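Notebook, March
Shoe rack task: pair grouping and slot planner
Bench 2, Trovholm rig. Planner branch "rack-slots", perception build 312.

Carried over from last time

Pair grouping still merges shoes that belong to different pairs when they stand close together on the rods. Maya Hattar's suggestion was to stop clustering on mask centroid and use the opening of the shoe plus the toe direction instead. Did that this morning. The keypoint head already gives both, so it was mostly a matter of changing what the grouping step reads. The old centroid code is still there behind a flag.

Also carried over: the rack model. The planner treats the lower tier as a solid shelf, which is fine for placing but wrong for depth. The depth camera looks between the rods and returns the floor mat, and the plane fit ends up too low. I've replaced the plane fit with a line fit on the rods, minimum three rods, and take the shelf height from their top surface. If it finds fewer than three it should stop and ask for another view. It doesn't do that yet, it just uses the last good height. To fix.

Test set

Replayed 110 logged frames through the new grouping, all offline, no arm motion. Wrong pairings in 11 of them. Old version on the same frames had wrong pairings in 29, so it's better, but the ones left are more awkward. Most are the slippers on the upper tier. Four in a row, two beige and two cream, toes towards the front, and only part of each one in view. Nothing in the keypoints separates them, so it comes down to colour, and the colour difference is small. With auto exposure on, the third one flips between groups from frame to frame.

The sneakers are easier. Navy pair and black knit pair on the lower tier came out right in nearly all frames.

Stuffing in the shoes

The opening detector was trained on empty shoes. The navy ones have crumpled white paper in them and the black knit ones have a white sock in each, and in both cases the rim gets drawn too small, or the stuffing comes back as a separate object with its own grasp candidates. The second is worse. The planner was quite happy to propose picking a sock out of a shoe as step one.

For now: any object whose mask sits wholly inside a shoe mask is attached to the shoe and loses its grasps. Crude, but it does what we want for this task.

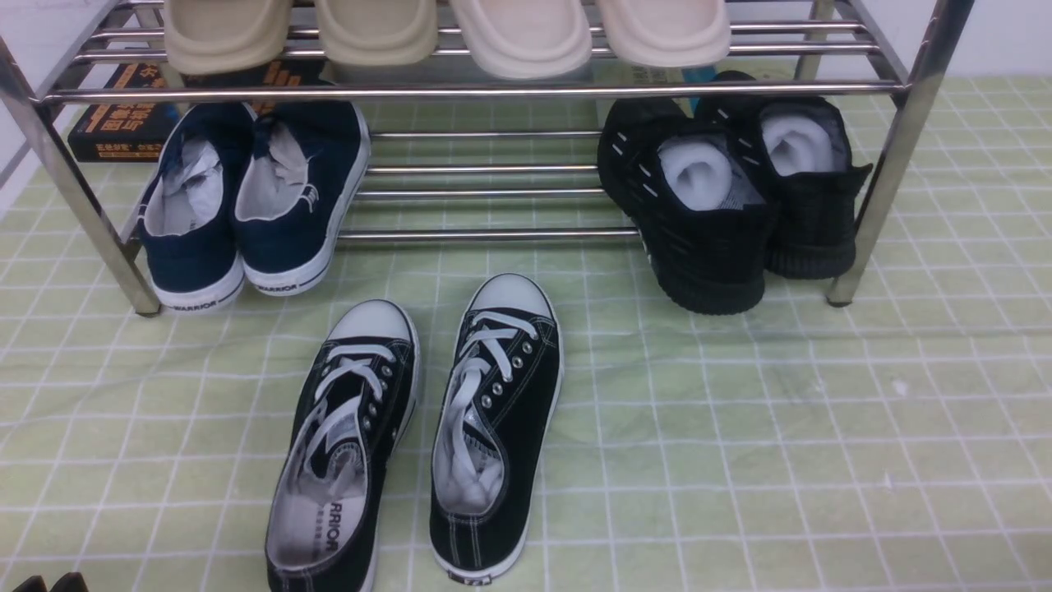
Slot planner

Target is the black canvas pair on the mat in front of the rack. They stand side by side with the toes towards the rack. The navy and black knit pairs have the left and right of the lower tier, so the only candidate slot is between them. The planner has to work out whether the gap takes a pair side by side with clearance, and if not, whether shifting a neighbour is allowed. I've set shifting to off until the grouping is reliable.

Cost weights after today's tuning: clearance up, travel down. Before that it chose the shortest path every time and came in too close to the upper tier. Search time went up to 856 ms per plan, which I can live with.

Laces are a problem I haven't solved. On the canvas pair they're white and loose, and the left shoe's droop into the opening. The rim grasp puts one finger inside the shoe, so it could easily catch them. Tried masking the laces by brightness but the white toe caps and soles go with them. A heel grasp would avoid the whole thing, though the wrist then needs to turn more under the upper tier, and the planner rejects about half of those poses. Asked Maya whether the wrist limit in the Prulto config is the real limit or one somebody put in to be careful.

Grid mat

The white lines on the mat are useful for checking the extrinsics, but the mat is slightly wavy in places and the squares aren't straight there. Line residuals are higher in those patches. I now throw out any square whose corners don't fit the plane and use the rest. The smudges near the black knit pair don't seem to bother it.

Odd detections

The book behind the navy sneakers is labelled "shoe box" with high confidence. Left it, as the planner treats both as fixed obstacles. The small light-blue thing at the back on the right comes and goes because so little of it shows. Added a rule that an obstacle stays in the map for ten frames after it was last seen.

To do

- Stop properly when the rod fit fails, and log it
- Lock exposure and rerun the slipper frames
- Heel grasp with the wider wrist limit, in simulation first
- Label 40 frames of stuffed shoes for the opening detector
- Move the lace notes into the D'Souza folder so Maya can find them
- Delete the centroid flag once the rerun is done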